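Handout 2: Steaming buns at the table, and which rules to believe

Read this before the practical. You will have met most of these rules already, on packets, in steamer booklets and from whoever taught you to cook. Some of them deserve your trust and several have never been tested by the people repeating them. Bring a pen and write your own result beside each one.

The room first. We work against a bare wall with a shelf off to one side. Recipes on a laptop stay on the shelf. Steam and keyboards do not mix, and I don't accept "I was only checking the time" as a reason to bring one to the table.

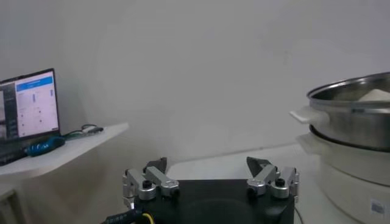

Text and table notes: M. Halel
Unit 2, Steam and Dough

1. Setting out

The usual advice is to prepare your whole table before you start. I agree with this one, mostly. Steamer in the middle, lid off and flat beside it, plate on the other side. Where people go wrong is the lid. They stand it on its edge against the pot, it slides, and that is the end of a glass lid.

Fill the base to the line and no further. The Skinner booklet in the cupboard says 490 ml. I have measured that line on two of our pots and would not swear to the figure for either. Use the line.

2. Spacing

"Leave a bun's width between buns." Everybody says it. The Buvau recipe card says it twice. Buns do swell, and crowded ones stick together, but a full width is more than I have ever needed in a basket this size. Try one batch with the full gap and one with half, then look at the sides.

Keep the raw buns on the plate until you are ready to load. Put them in one at a time and set each down where it is going to stay. Dragging dough across a punched metal base tears the bottom.
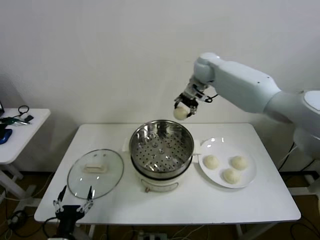 Department of Everyday Cooking, Zunuvia Adult College

Four raw buns to a table is plenty for this exercise. If you shaped yours at 80 g, they should match for size closely enough to compare. If yours don't match, say so in your notes. A big bun and a small bun given the same time will tell you very little about the time.

3. Lining the basket

Paper, cabbage leaf, a wipe of oil, or nothing. Supporters of each are very sure of themselves. Paper is the easy choice, though a sheet that covers all the holes defeats the purpose of the basket. Cabbage leaf smells of cabbage. Oil works for some doughs, and I can't predict which.

4. Time

We use 15 minutes from the first steady steam. Count from when you switch on and you are timing the water as well.

You will also be told never to lift the lid early or the buns will collapse. I have lifted it early and had good buns. I have left it alone and had wrinkled ones. Too much yeast or a long rise looks to me like a better suspect, but I haven't shown that either, so please don't write it down as fact.

5. Taking out

Have the plate empty, clean and close to the pot. The shorter the trip, the fewer buns on the floor. Lift from underneath. Pinching a soft bun from above leaves a dent, and you can't grade the surface of a bun you have dented.

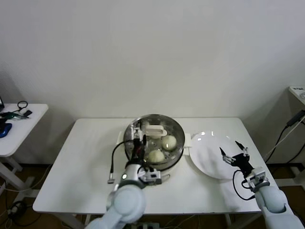

Fig. 3. Two buns in the steamer pan, empty plate alongside.

Check the skin, then the base, then tear one open. Write down what you find before you taste it. Opinions about texture get generous once people start eating.

For next session: pick one rule from sections 2 to 4 and design a test for it that changes one thing only. Half a page. "My grandmother always did it" may be true and may be worth testing, but it goes in the introduction and not under results.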